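Print this page | E-mail this page

Hakala Collection Program – Frequently Asked Questions for Home Operators

These answers cover the tabletop pick-and-place task set. They apply to operators who record in their own homes and to site leads who review recordings before upload. Questions about pay and scheduling are handled on a separate page.

What is being recorded?

Short examples of a person moving household items with a hand-held gripper. Each example consists of video from the camera on the gripper, the position of the gripper over time, and the opening width of the fingers. The three streams are stored together and share one clock. If any of them is missing, the example is rejected on upload.

What are the recordings used for?

They are used to train a manipulation policy called Astcombe. The policy takes in the camera view and the recent motion of the gripper and predicts the next short stretch of motion. It has no built-in list of objects. Whatever it learns about bottles, tape or markers comes from the examples.

Why are homes used when Ciltano has a lab?

The first version of the policy was trained on lab tables only. It performed well on those tables and poorly elsewhere. Tablecloths, chair backs, wall pictures and daylight from one side were all enough to change its behavior. The home program was set up to bring that kind of variation into the training set.

Should I clear the room first?

No. Leave furniture and the things normally kept on shelves and counters where they are. Remove items that show personal information, such as mail, prescriptions, or family photographs. The area in front of the gripper should have enough free space to set an object down, but the rest of the table may stay in use.

Can I record on a tablecloth?

Yes. Cloth is treated as its own surface class and is currently underrepresented. Thick or fuzzy cloth is accepted. Lint and loose threads do not need to be removed. If the cloth slides when you drag an object, let it slide and keep recording, unless something is about to fall from the table.

How many objects should be on the table?

There is no fixed number. Place at least 2 objects within reach of the gripper and leave others farther back. The distant objects matter to the training even when they are never touched, as the policy has to learn to ignore them.

Which objects are suitable?

Anything that fits between the fingers at full opening and can be lifted with one hand. Capped bottles, rolls of tape and markers are all in the standard task list. Do not use knives, open liquids, glass with cracks, or anything hot. Printed labels are fine.

How should an example begin?

Open the fingers fully and hold the gripper above the table for one second. Begin the approach from there. The opening pose gives the software a reference for finger width, and examples that begin with the fingers partly closed are difficult to align with the rest of the set.

How should an example end?

Release the object, raise the gripper clear of it, open the fingers fully, and stop. Press the trigger once to close the recording. Resetting the objects between examples should be done with recording off.

How fast should I move?

At the speed you would use if you were handing the object to someone. Most accepted examples run under 20 seconds. Very slow motion creates long stretches in which the policy is taught to do almost nothing. Very fast motion blurs the video, and the tracking software may lose position.

What if I miss the grasp?

Keep recording, open the fingers, and try again. Up to 3 attempts may be kept in a single example. Recoveries are useful and should not be trimmed out. If the third attempt also fails, end the recording and mark it as incomplete. Incomplete examples are stored separately and are used for evaluation.

May I use my other hand?

Not while the recording is running. A bare hand in view is flagged during review, and the example is usually discarded.

Does the order of objects matter?

Vary it. An early batch from the Zosside site contained 416 examples in which the operator picked the leftmost object first every time. The policy picked up the habit and reached left even when the requested object was on the right. The batch was kept, but it had to be balanced with new recordings from the same rooms.

How often should I change the arrangement?

Move the objects after every example, even if only by a hand's width. Turn bottles and markers to a new angle. After each block, swap at least one object for another and shift your own position at the table. Sitting and standing are both acceptable.

What about lighting?

Daylight, lamps, or a mix. Hard shadows and glare on walls or picture glass are acceptable. The one requirement is that the finger pads stay visible. If the pads are lost in darkness for most of the example, turn on another lamp and record again.

The pads look worn. Can I keep recording?

Check the ribs on the gripping face. If they are flattened or torn, request a replacement pair and stop until it arrives – a worn pad slips, and the slip is learned along with everything else. Dust and lint can be wiped off with a damp cloth. Let the pads dry before the next block.

How do I label an example?

Choose the task from the list in the Hakala app and type one plain sentence, for example "pick up the tape and put it next to the bottle." Use common names for objects. Do not add brand names or comments about how the attempt went.

Can I delete an example after upload?

Yes, until the batch is locked for training. Open the batch, select the example, and choose Withdraw. After the lock, requests go through the site lead.

Last updated: May
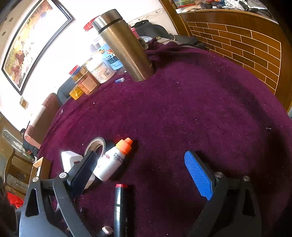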